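Keeping your sounder honest on a small boat

I've been measuring depths off Skastemden for longer than my knees would like, mostly for the club's home-made chart of the inlet, and people keep asking how I get numbers that agree with each other. Mostly it's fiddly little jobs done in the shed and the galley before I go anywhere near the water!

Start with the lead line. Soak a new one overnight in a bucket, stretch it between two posts and only then mark it up. I did mine dry the first time and it crept by a good hand's width over a season (I blamed the tide tables for months). Whip the marks with waxed thread, as tape slides.

Clean the transducer face with washing-up liquid and an old flannel. Never a scourer, and no white spirit either. Barnacle bits come off with a plastic spatula if you let them sit under a wet cloth while you have your tea.
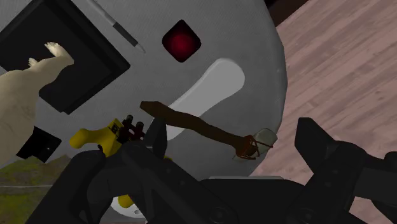
Skastemden, February

Still too rough to go out, so it's been workbench jobs all week. I've rinsed the bar-check chain in fresh water, dried it on a towel by the stove and rubbed it over with a bit of Vaseline. Bhupendra Chauhan swears by candle wax for his, but I find it picks up grit.

Write soundings in pencil, on paper you've rubbed with a candle stub. Biro runs the minute spray gets at it. I lost 83 soundings that way one Saturday and had to go round the whole north side again, muttering.

Note the tide height every time you change line, and the sea temperature too if you've got a jam thermometer on a string. Mine lives in a sock.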